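Weather warnings should say what to do

Dec 16, 2019

Tronham had its first hard frost of the season last week, and the warning went out the way it always does. A yellow box on the regional forecast page, the words "be aware," and a low temperature for the night. By morning the hill road was a sheet of ice and the early bus was stuck at the bottom of it.

The forecast was right. I have no complaint about the people who made it. They gave 12 hours of notice, and the low they predicted was off by one degree. My complaint is with the wording. "Be aware" is not advice. Most people in town were aware that it was cold, since they had been outside.

Compare that with what Gruvuvia does. The town is smaller than ours and sits higher up, so it gets more of everything. Its winter warnings are three lines long. The first says what is coming and when. The second names the roads likely to be bad. The third tells you to move your car, leave later, or check on the older people on your street. I have a cousin there who reads nothing else all winter and does fine.

We had the same trouble in June, with the heat. It stayed above 30 degrees for 4 days, and the warning said "high temperatures expected" on every one of them. It did not mention that the library was open late or that the Mertens pool had cut its entry price. Both things were true, and I found out about them afterward.

The usual answer is that forecasters can't know local details. Fair enough – but the town can. It already pays for the Tikix text alert service, which mostly sends out notices about trash pickup. Somebody at town hall could take the regional warning, add two sentences, and press send. It would take less time than the apology about the bus did.

Sign up for our weekly newsletter. This site uses cookies. By continuing to browse, you accept our cookie policy.

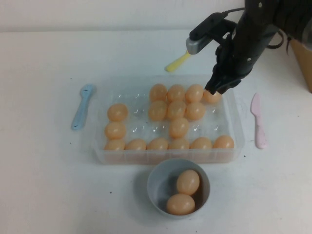
I would start with the hill road, which freezes every year in the same place, and put its name in the very first line of the message.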